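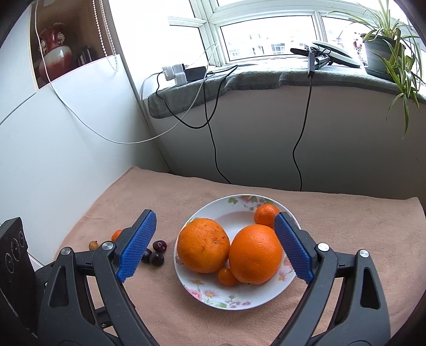 Rules for Robots and for the People Near Them

Who should read this: children from 8 years, and adults who want to explain it to them.

When you cross a street, you follow rules. When you play football, you follow rules too. Robots also have rules, but a robot cannot read them by itself. People must write the rules, people must build them into the machine, and people must check them again and again.

What is a gripper?

A gripper is the hand of a robot. Many grippers have two fingers, also called jaws, and some have more. A gripper can be fixed on a robot arm, or a person can hold it in the hand and show how a job is done. Your own hand has skin that feels if a thing is soft or hard. A simple gripper does not feel anything. It closes, and it opens. For this reason the ends of the fingers often get soft pads with a small pattern, like the sole of a sports shoe, so that things do not slip so easily.

Why do we need rules for picking up fruit?

Fruit looks like an easy job, but think about it a little. An orange is big and has a thick peel. A cherry is small and you can crush it with two fingers. If the gripper presses with the same force on both, the orange is fine and the cherry is juice. A plate is another problem. It is hard, it can break, and broken pieces are sharp.

In Irelen, a small town by a river, there is a workshop called Stemov where grippers are tried with kitchen things. They have four rules on the wall, and every visitor reads them before going in.

Rule one. Start slow. A new movement is always done at low speed the first time. When it goes well, you may go a little faster.

Rule two. Fingers out. If the jaws can move, your hand does not go between them. This is true also when the machine seems to sleep. A machine that stands still is perhaps only waiting for its next order.

Rule three. Know where the stop button is. Before you start, you point at it with your finger. It sounds silly, but you will remember it much better.

Rule four. Keep cables away from the work. A cable can catch on an arm, and a person can fall over it.

What is a standard?

A standard is a rule that many people have agreed on together. You know some standards already. The paper in your printer is the same size as the paper in your friend's printer. A plug fits in the socket at home and also in the socket at school.

For robots there are standards too. They say, for example, how a machine must stop when there is danger, and what must be written in its instruction book. Different people sit together to write a standard: people who build robots, people who work beside them, and people who test them. It can take years, and they discuss a lot about single words. "Must" and "should" are not the same! If a standard says "must", you have no choice. If it says "should", it is good advice.

Who checks?

At the Cotevia factory, where fruit is packed in boxes, the grippers are checked every morning. One person looks at the pads, another one looks at the screws. In August, when the most fruit arrives, one gripper can make 2000 picks in a day, and then the pads become smooth sooner. A smooth pad must be changed, also if it still works a bit. The old pads go in a box with a label, so that no one puts them back by mistake.

Cleaning is a rule as well. A gripper that touches food must be clean, the same as your hands before lunch.

Try it at home

You need kitchen tongs, an orange, a grape and a plastic plate. Ask an adult first.

Put the orange on the plate and lift it out with the tongs. Now do the same with the grape. Did you press less? Try it 5 times with each fruit. Then write your own rules for this game, and give them to somebody who has not seen you play. If this person does something wrong, look at your rules again — maybe one word was not clear.

Words to remember

Gripper: the hand of a robot.
Jaw: one finger of a gripper.
Pad: the soft part at the end of the jaw.
Standard: a rule which many people have agreed on.

Benítez Children's Pages, 6/5/19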